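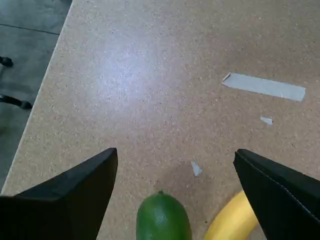
Run 121 was the one where the gripper would not let go. The open command went out, the log marked it as done, and the fingers stayed shut. I hit the stop and went looking for the cause in the Ultby driver.
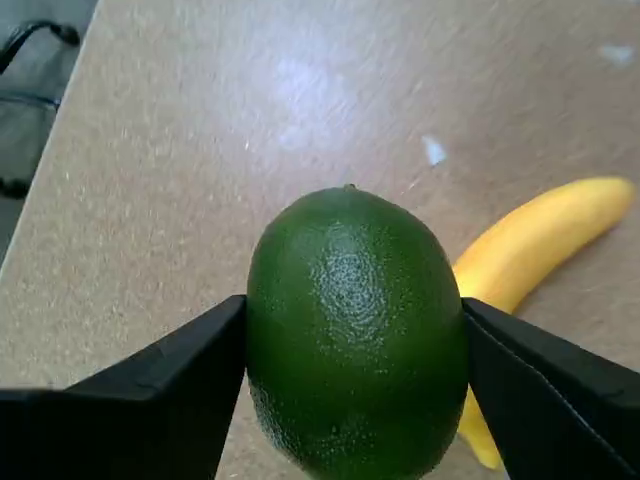

It was a timeout. If a reply takes longer than 200 milliseconds, the driver gives up and reports success anyway. We had the same fault in April and blamed a cable.
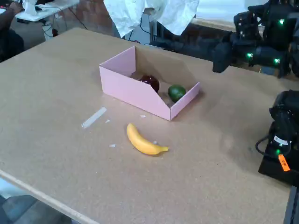
Posted by the Holtden bench blog | Filed under: Faults

I have changed the driver so a missed reply now halts the arm. Until Nemach send a proper fix, hands stay off the table while the power is on, even when the log says the fingers are open.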